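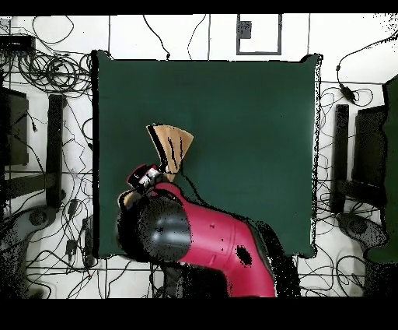
Why square a towel up at all, one listener asked at the Trisbridge session, when it goes on a shelf and somebody shakes it out again the same night?

Take that question first. Short answer: shelf depth. The Pondley linen cupboard has shelves 400 mm deep, and a stack with crooked bottoms leans forward until the door won't shut. Long answer is the rest of this talk.

Slide 2. Scope
Hand towels and bath towels, cotton terry, one person folding at a flat surface. Fitted sheets are out of scope. So is ironing. If asked about microfibre, say that it slides and needs its own session.

Slide 3. The surface
Waist height or slightly above. A plain cloth over a hard white bench stops the towel skating when one corner is pulled. Choose a colour well away from the towel's own, so the edges read clearly. Dark green under tan works. White under white does not, and most of the crooked folds in the Pinar trial started on a white bench.
The cloth should be larger than the towel on every side. It can be a bit uneven at its own edges. Square up to the towel's hem and ignore the cloth's.

Slide 4. Laying out
Put the towel down at whatever angle it lands. Find the woven band before touching anything else. The band runs parallel to an edge, so it gives a straight reference even when the hem has puckered in the wash. Pause here and pass the two sample towels along the front row.

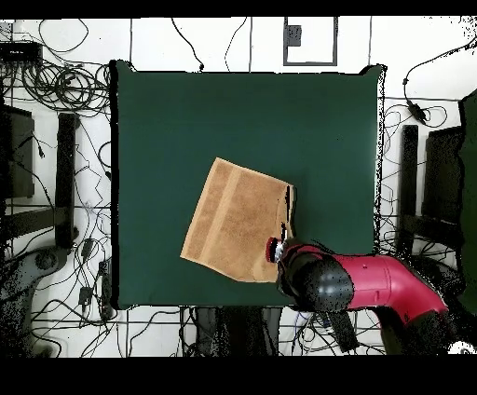 With the band located, pick up one edge close to a corner. Pinch the hem itself, where the weave is doubled. Pinching the loops further in stretches the pile and leaves a peak that shows on the finished face. Lift, carry, lower. Dragging undoes the layout.

Slide 5. Fold order
Long edges together first, then halves, then thirds if the shelf calls for it. Press the air out from the folded side towards the open side. Turn so the rounded fold faces the room.
Common faults:
Band on a slant after the first fold — corners were matched by feel only.
Small crease near one corner — edge was let go before it was flat.
Thick at one end — hem folded over on itself.

Slide 6. Numbers
The Sepúlveda laundry logged 219 towels refolded in April, out of 2385 shelved. The log gives no cause for each, so don't let anyone read a cause into it. Target for the next log is a column for which fold failed.

Slide 7. Stacking
Stacks of 8 for bath towels. Higher stacks compress at the bottom and the lower towels come out with a set crease. Hand towels can go higher, subject to the shelf above.

Leave the bench set up for questions. Someone will ask about rolling — it suits baskets, and takes more depth than the Pondley shelves have.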